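Minutes of the software meeting, Sudow cell
Month: January
Start: 14.00
Present: control, perception, planning and tooling. Kellier joined by telephone for points 1 and 2.

1. Minutes of the last meeting
Accepted with one correction: the new gripper driver is installed in Sudow only, and not yet in Rekby.

2. Perception
The plate detector was trained again with 1200 labelled pictures. Plain white plates are still the weak point when an arm covers part of them. Printed plates are found more easily, but large letters in the middle are sometimes taken as a separate object. It was agreed to fit the outline first and to ignore the print until the outline is fixed.

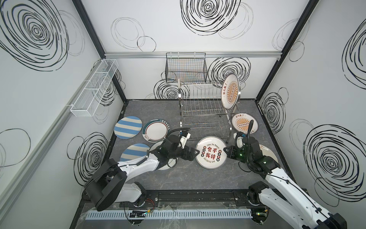
Sudow cell: both grippers at the "Enjoy The Moment" plate, dish rack behind.

Kellier asked if the scribbles on the walls disturb the detector. Perception answered that false hits on the walls are few, and the mask for the walls stays switched on.

3. Planning
The two-arm planner stops the search after 2000 steps. In 6 of the recorded runs it reached this limit, each time with both arms close to the same plate. Planning wishes to give one arm priority when the distance becomes small. Control agrees, if the waiting arm keeps its position and does not go home.
The collision model of the rack is too simple. It is one box at present, so the planner refuses slots which are free. The curved rail and the feet must be modelled separately. 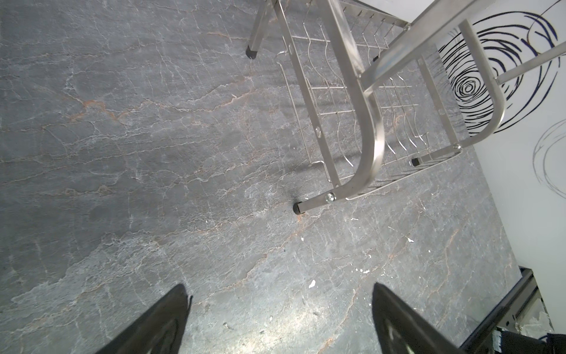

Wrist camera view with the rack, for point 3.

4. Control
The delay between wrist camera and controller was discussed. Time stamps will be written in the camera driver and no longer in the logger. Ticket 710 stays open until this is tested on both arms.

5. Tooling
The replay tool now shows fixed camera and wrist camera side by side. Rekby asks for export of single runs. Lie will receive the same version when the export works.

6. Actions
Planning: new rack model, priority rule.
Perception: outline step, more pictures of half-covered plates.
Control: time stamps, ticket 710.
Tooling: export of single runs.

Next meeting: February, same hour.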